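Jelico leva a Groltitz a final do seu circuito de jogos de cartas colecionáveis

Prova de encerramento da temporada reúne 173 jogadores apurados nas etapas regionais; inscrições para as provas paralelas continuam abertas

GROLTITZ, 16 de setembro de 2024 – A Jelico, editora do jogo de cartas colecionáveis Hellemness, anuncia a realização da final do Circuito Jelico em Groltitz, no mês de janeiro. A prova será disputada ao longo de três dias e contará com 173 jogadores, apurados através das etapas regionais, da classificação online e de uma última fase de qualificação a realizar na véspera do torneio principal.

É a primeira vez que a final decorre em Groltitz. As edições anteriores foram organizadas junto à sede da editora, em espaços que deixaram de comportar o número de participantes. Nas etapas regionais desta temporada foram registadas 905 inscrições, o valor mais elevado desde a criação do circuito.

"A comunidade pediu uma final maior e com mais mesas para quem não se apurou. Groltitz permite-nos manter o torneio principal e as provas paralelas sob o mesmo teto, com horários que não obrigam o público a escolher entre jogar e assistir", declarou Lucimara Figueiredo, diretora de jogo organizado da Jelico.

Formato da competição

O torneio principal combina dois formatos. No primeiro dia, os participantes disputam cinco rondas em sistema suíço no formato Construído, com baralhos de sessenta cartas e lista entregue antes do início da prova. No segundo dia realizam-se três rondas de Draft, em mesas de oito jogadores ou do número mais próximo que a distribuição permitir, seguidas de quatro rondas adicionais de Construído. No total, cada jogador poderá disputar 12 rondas antes do corte para os oito primeiros classificados.

Os quartos de final, as meias-finais e a final terão lugar no terceiro dia, em Construído, à melhor de cinco partidas. As duas primeiras partidas de cada encontro serão jogadas sem recurso ao baralho suplementar. As listas dos oito finalistas serão publicadas no sítio do circuito na manhã do terceiro dia, antes do início dos quartos de final.

A arbitragem ficará a cargo de uma equipa chefiada por Glenys Treloar, que exerceu a mesma função nas duas últimas finais. O regulamento foi revisto em dois pontos. O tempo de cada ronda suíça passa de cinquenta para cinquenta e cinco minutos, e os pedidos de divisão de prémios entre adversários deverão ser comunicados a um árbitro antes do início do encontro, sem que possam, em caso algum, condicionar o respetivo resultado.

"O prolongamento das rondas responde ao número de empates por tempo esgotado que observámos nas etapas, sobretudo entre baralhos de controlo. Quanto à divisão de prémios, a regra já existia, mas a redação deixava margem para dúvidas quando os jogadores não partilhavam uma língua comum", explicou Glenys Treloar. A organização disponibilizará intérpretes nas mesas da fase final, mediante pedido dos finalistas. 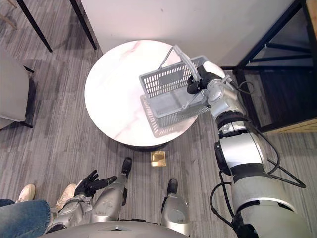

Mesa redonda com tampo branco marmoreado e cesto de plástico cinzento-claro.

Jogadores apurados

Entre os nomes já confirmados encontra-se Yurii Ivanyshyn, atual detentor do título, que assegurou a presença ao vencer a segunda etapa regional com um baralho de reanimação. Também apurada está a equipa Thái, que coloca dois jogadores na final: Tín Âu, líder da classificação online, e Sang Vương, finalista vencido na edição anterior.

"Preparámos a temporada em conjunto, mas a partir da primeira ronda cada um joga por si. O Draft vai pesar mais do que no ano passado e foi nesse formato que concentrámos o treino", referiu Sang Vương.

As restantes vagas serão atribuídas na fase de qualificação, aberta a qualquer jogador com conta ativa no sistema de torneios da Jelico. A inscrição nesta fase não garante acesso às provas paralelas, que requerem registo próprio.

Provas paralelas e transmissão

O programa inclui mais de 70 provas paralelas, entre torneios de Selado, Drafts a pedido, competições por equipas e sessões de iniciação para jogadores sem experiência em Hellemness. As sessões de iniciação são gratuitas e utilizam baralhos cedidos pela organização. Os menores de dezasseis anos deverão estar acompanhados por um adulto responsável.

A transmissão em direto abrangerá todas as rondas do torneio principal, com comentário em português e em inglês. As partidas da mesa principal ficarão disponíveis para visualização posterior no canal do circuito.

As inscrições podem ser efetuadas através do sistema de torneios da Jelico. O regulamento completo, a lista de cartas autorizadas e o horário das provas serão publicados no mesmo endereço.

Sobre a Jelico

A Jelico é uma editora independente de jogos de cartas e de tabuleiro. Publica Hellemness e organiza o Circuito Jelico, que reúne etapas regionais, uma classificação online e uma final anual.

Contacto para a imprensa

Jelico – Gabinete de Comunicação
Os pedidos de acreditação devem ser apresentados por escrito, com indicação do órgão de comunicação e dos dias de presença pretendidos.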